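Gripper comparison, weeks 5 and 6
Ragnvald Moen and Tuva Öberg

Aim: find out which fingers to keep on the arm, Grivon (stock) or Charbonneau (printed to Tuva's drawing). Same arm, same controller, only the fingers swapped.

Method. Pick up an object, put it on the plate, go home. 40 tries per object per set. Objects: red cube, blue cylinder, yellow sponge blocks. A drop counts as a fail, so does landing on the rim. Speed left at default, didnt touch it.

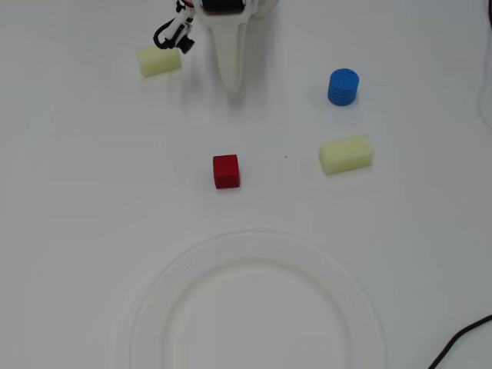

Fig. 1. Table layout with plate, cube, cylinder and the two sponge blocks.

Two cameras, one over the table and one close to the fingers. Close one is good for lining up on the cube but the fingers block a lot of it, and they're blurred. Tried moving the mount, made it worse, moved it back. White on white is a pain as well, the plate rim hardly shows up.
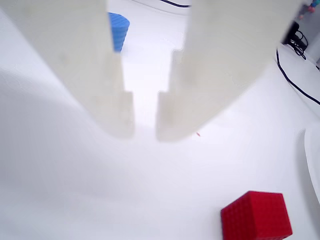
Fig. 2. Close view. Fingers out of focus, cube lower right, cylinder partly hidden.

Results so far. Grivon 58 per cent over all objects, worst on the cylinder. Charbonneau better on sponge, no real differnce on the cube. Cylinder runs for Charbonneau not finished.

To do: finish cylinder, darker table cover, redo the cube runs from April with the new close camera.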